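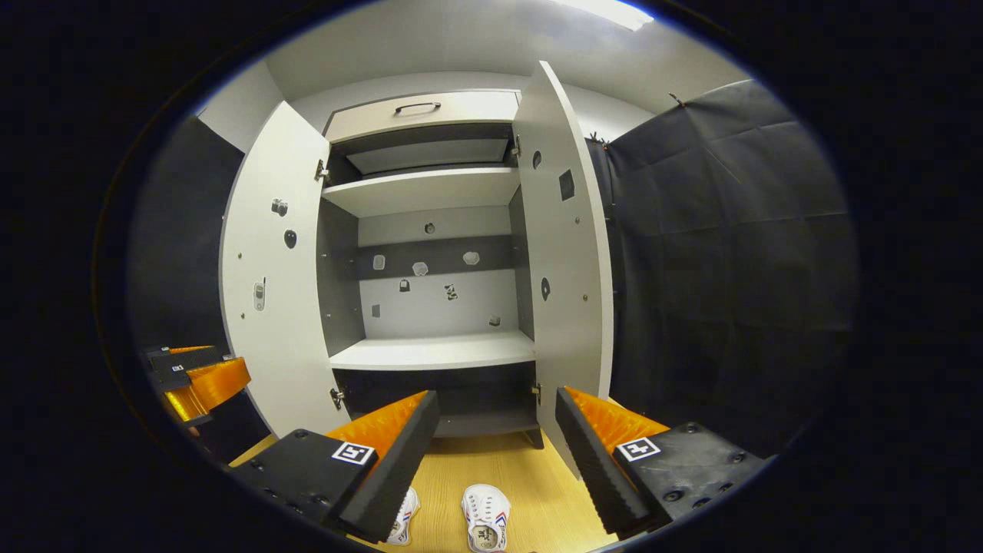
Skemis is an independent test house for grippers, arms, cameras and controllers, with its workshop in Ostport. Companies and schools come to us when they must choose between two or more pieces of equipment and would like to see them used on ordinary household tasks before they buy. Much of our gripper work is done by hand, with an operator holding the tool and bringing it up to real furniture such as a white wardrobe with both doors open and small objects fixed to the back panel and the doors. The fingers used for this work have ribbed orange pads along their inner edges and a square black-and-white marker on top of each.

The company was formed when the testing section of Branham was separated from its sales business. We do not sell equipment, and we accept no commission from those who do. Our clients receive the full record of every trial, including the ones that went badly.

A standard comparison consists of 64 trials for each gripper, divided among 4 tasks. Drawers, hinged doors and small items on shelves are always included; the last task is agreed with the client. Finger pads are changed after every 12 trials -- worn pads have spoiled more comparisons than any other single cause. Camera and controller comparisons follow a separate schedule, which is supplied on request.

The Ostrowski Room, opened in May, is our second furnished test area and may be reserved by outside teams. Requests should reach the office at least 30 days ahead. Visiting teams may bring their own arms, provided that the mounting plate drawings are sent with the request.

Comments

gripfan_ost
Do you publish results for soft fingers too, or only the rigid ones? We are stuck between two sets at work.

M. in the model shop
We had a comparison done here last year. Good report, though the tables on drawer pulls were hard to read in print.

tlk
Is the 30 days firm for schools? Our term dates make that tricky.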